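SPEAKER NOTES
The Table by the Bed: small surfaces in small hotels
Slot: 18 minutes, right after lunch. Speak up.

Opening

Wait for the coffee people to sit. Then ask who has put a glass of water on the floor of a hotel room because there was no space left for it anywhere else. Hands will go up. Leave mine up longest.

Say who I am: I fit out guest rooms for Citero. Mostly I buy tables, and then I get mail about the tables.

Slide 2. The number

Over one winter we read guest comments from the Jirkitz house, all 3,762 of them. I expected beds. I got beds, and also lamps, outlets, and a surprising amount of feeling about where a person is supposed to put their glasses. Pause here. Do not do the joke about the minibar, it died in Fahmy.

Slide 3. What the hotel puts down first

Every object we leave in a room is an object the guest has to move. Welcome card, pen, pad, breakfast menu, second breakfast menu with the prices corrected. At Rerketti we cleared the lot for the month of October and gave the guests back their tabletop. Two wrote to ask where the pen was.

Slide 4. Round or square

Round is kinder to hips at 3 a.m. Square holds more and fits a corner properly. Say plainly that I buy round and have lost this argument in several buildings. A raised rim keeps a pen from rolling off and makes wiping slower. Housekeeping will bring this up in questions. Let them.

Slide 5. The phone and the remote 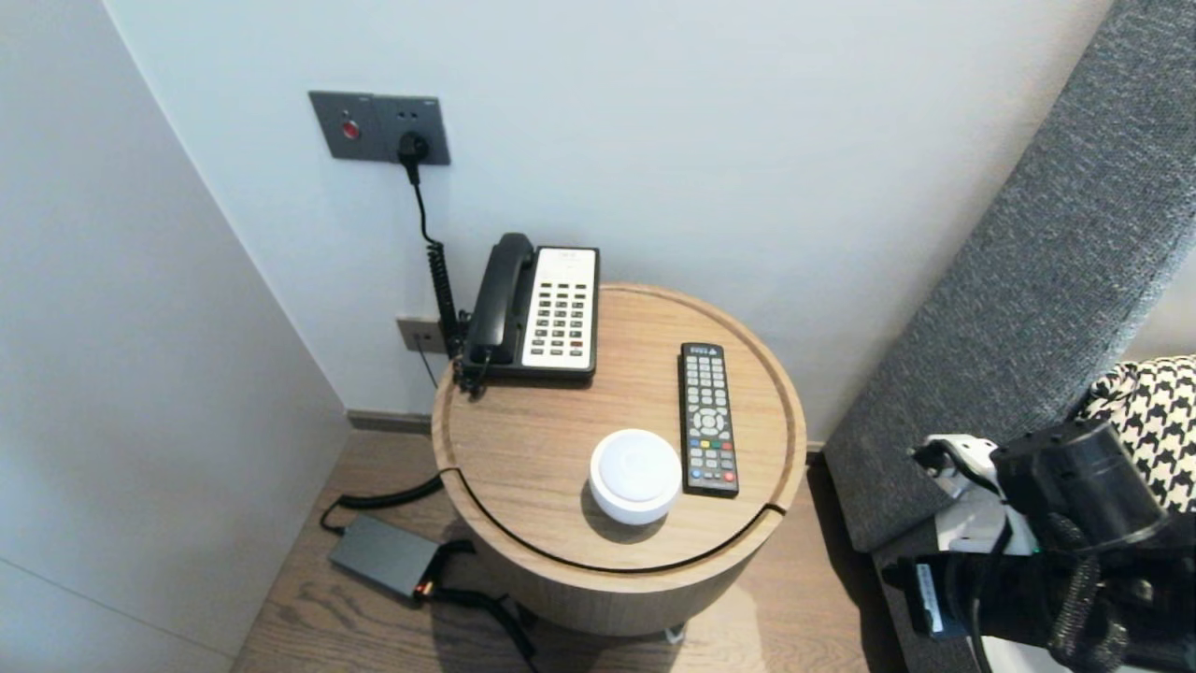
Notes and slides by the Citero rooms desk
Filed under: Talks, Guest rooms

Leave this up while I talk. Round wooden table, desk phone with its cord bunched at one side, long remote with more buttons than anyone has evenings for. Ask the room when they last picked up a hotel phone for anything but towels. Then ask who would sign off on removing it. Fewer hands.

Point out how much of a small top a phone takes. Move it to the wall and you get a book and a glass back. The quote for wall brackets was 200 a room, and the meeting was over by the second page.

Slide 6. What I'd buy now

Top 38 centimeters across at the very least. A shelf underneath. One outlet a person can reach lying down.

If time is short, skip the shelf. Take questions. Housekeeping first.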